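Tiltlow Dry Stores list
Message 1405
Subject: Re: resealed bags going soft
April 2023

> We open the dried soup greens and seaweed on a Saturday, tip out
> what we need, press the zip shut and put the bag back on the shelf.
> By the following weekend the flakes bend instead of snapping. Is this
> the bag, the room or us? The shelf is over the radiator, so I can't
> believe it is damp. Also, is it worth putting rice in?

Mostly the bag, partly the shelf. Taking the points in order.

A press zip is only as good as what is in the groove. Flaked greens shed a fine dust every time the bag is tipped, and one fragment across the track leaves a channel that you can't feel with a thumb. Wipe both halves of the zip with a dry cloth, press from one end to the other, then squeeze the bag gently near your cheek. If you feel air, do it again. I do all my decanting over white paper, which shows the dust up well and can be folded into a chute for whatever is worth saving.
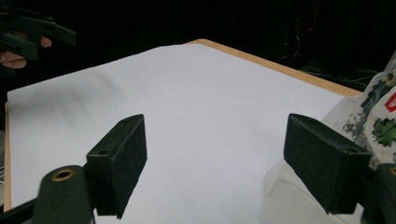
White paper on the table, wood showing at the edge.

The film matters too. Clear single-layer bags let water vapour through slowly even with a perfect seal. For a bag that will be finished within 7 days this makes no odds. For anything longer, put the whole bag inside a screw-top jar or a foil pouch. I use the Trenis jars with the rubber ring and replace the ring when it takes a set.

On the radiator: warm air over a radiator is dry in relative terms while the heating is on, but when it goes off at night the shelf cools and the humidity at the bag goes up again. The bag also breathes in and out with the temperature, through any gap in the zip. A steady, cool cupboard is better than a warm shelf that swings. I ran a Bekoveck logger in my own larder through March and moved the greens to the bottom shelf on the strength of it.

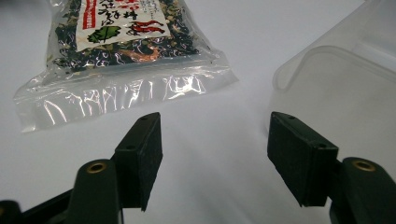
Mixed packs are worse than single ones. Leaf, root and chilli all hold water differently at the same humidity, and the thin leaf goes limp long before the thicker pieces show any change. Judge the pack by the leaf. If it bends, spread the lot on a tray in a very low oven with the door ajar, let it cool fully, and only then bag it. Bagging it warm undoes the work.

Rice: no. It takes up very little at room conditions unless it has been dried first. A silica gel sachet that can be dried out again is cheap and does the job. I put 35 g in a large jar and change it every 3 weeks. Keep it outside the inner bag so it doesn't get into the soup.

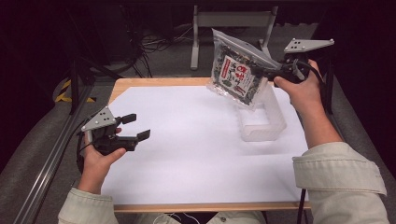
Two smaller things. Write the opening date on the bag itself, as labels come off in the jar. And squeeze the spare air out before closing, working up from the contents towards the zip, but stop before you crush the leaf, or you make more dust and are back where you started.

I haven't tried the Hettiarachchi clip-on closures. If anyone has used them on a bag that size for a month or more, please post the weights before and after.

7 replies | 3 shares
Back to top | Contact the list owner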